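Batuletti Lemon Ginger Chews, tin of 9

If you have ever reached the middle of a long afternoon and wanted something to chew on that wasn't another cookie, you will understand why we keep these by the register. Batuletti chews are soft, a little sticky and properly gingery — the warmth comes on slowly and stays at the back of your throat for a good while. There is no caffeine in them at all, so you can have one after supper and still get to sleep.

Each tin holds nine chews, wrapped one by one in waxed paper. Let the first one sit on your tongue for a minute before you start chewing, especially if your kitchen is on the cool side, as they firm up when chilled. Bergþóra Brøndum, who cooks the syrup, likes hers dropped into hot black tea and left until the edges go soft. I tried it and have been doing it ever since!

**Flavors:** Lemon Ginger, Tamarind Ginger, Plain Ginger (the strong one)
**Item no.:** 2,224
**Contains:** cane sugar, ginger, lemon juice, tapioca starch, salt
**Keeps:** 4 months unopened, 2 weeks once the tin has been opened

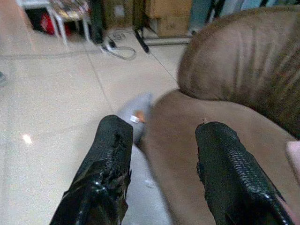
*Catalog page 9*

The Tamarind Ginger sold out in August and is back on the shelf now, in the same green tin. Fikri Saragih packs the orders himself and will gladly mix flavors if you leave a note at checkout. Please keep the tin out of a hot car — the chews melt together into one big (still delicious) lump.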